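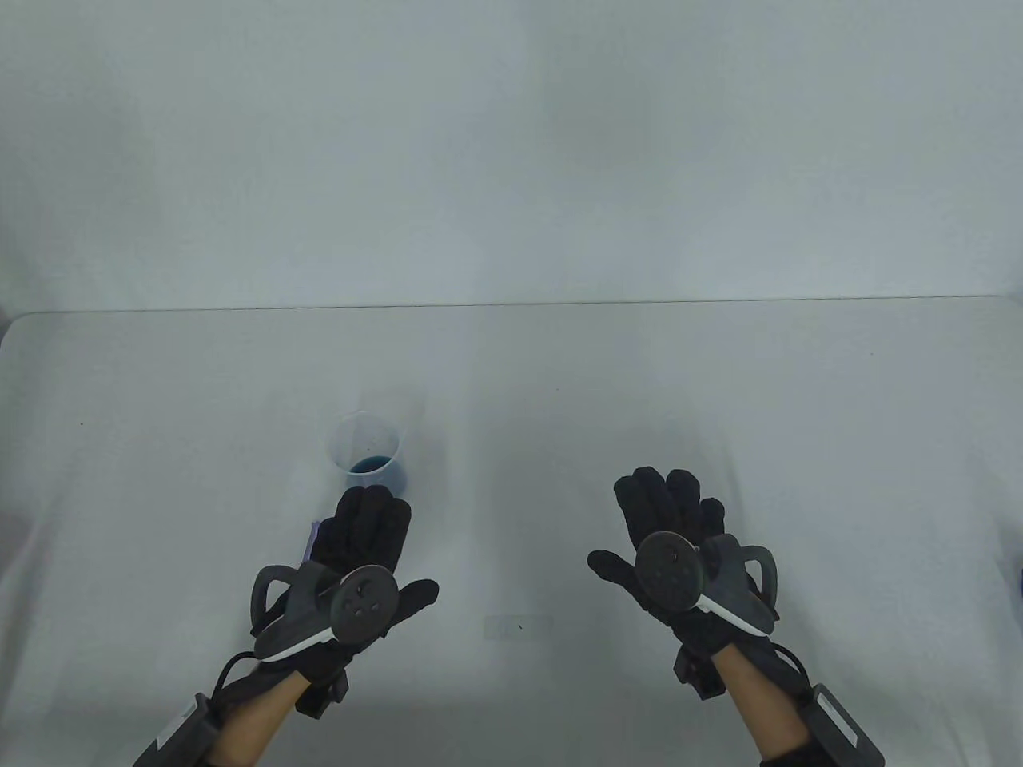

When the packing hall at Urnden got its first automatic line, the people who worked there were told that their jobs would become more interesting. I was one of them. Some of the jobs did become more interesting. Mine became watching a screen and clearing jams, and after a year I asked to move.

I moved to the demonstration room, where I have now been for long enough to have an opinion about it. There are 10 of us on a shift. We wear tracked gloves and do small jobs with our hands at a table, again and again, and the recordings are used to teach machines to do the same jobs. Picking up a cup is a job. So is putting it down somewhere else without spilling what is in it. On a good day I get through 196 recordings that pass the check. The target is 400 across two days, and most of us come close.

People outside ask whether it bothers me to be training my replacement. It is a fair question and I don't think it should be waved away. The machines taught in our room will go to places like the hall I came from, and some of the people there will be moved or let go. Genard, who own the site, have never said otherwise, and I give them some credit for that. What I object to is the way the work itself is talked about.

In the April staff meeting a manager called it "data entry with your arms". I have done data entry. You can do it badly and someone will fix it. In our room a careless movement goes into the recording, and if it gets past the check then a machine may learn it. Anyone who has carried a full cup across a room knows that the wrist does most of the work and that you slow down before you stop, but very few people could tell you so. We have had to learn to notice it. New starters grip too hard and move too fast, and it takes them weeks to move as they would at home in their own kitchen.

That is skill, and it is paid as if it were not. We are on the same grade as the packing hall, with the same breaks. The breaks were set for people who could shift their feet and stretch when they liked. Holding your arms out over a table for most of a morning is a different kind of tired - it sits in the shoulders and it is still there at bedtime. Yuzuki Aoki, who was our shift lead until she left for Mindier, asked for a shorter stretch between breaks and got a trial of it. The number of rejected recordings went down during the trial. The trial ended and the old breaks came back, and no reason was ever put in writing.

The other thing I would change is credit. When a machine is installed, the paperwork names the firm that built it and the firm that paid for it. The people whose movements it copies are not mentioned. I am not asking for my name on a plate. I would like it written into our contracts what happens to the recordings, how long they are kept, and whether we are paid again when they are sold on. The site at Ayala has a clause on this. It is only 2 paragraphs long and I am told it took one afternoon to agree, so I don't accept that it is too complicated for us.

I don't want the old line back. Packing by hand hurt people, and I have friends whose knees will tell you about it. If machines are going to do that work then someone has to show them how, and I would sooner it was people who have done the job and know what a bad lift feels like. But the firms doing this still treat the showing as a stopgap, something cheap to be got through before the real product arrives. Our contracts come up for renewal soon, and the grade, the breaks and the recordings should all be in the talks.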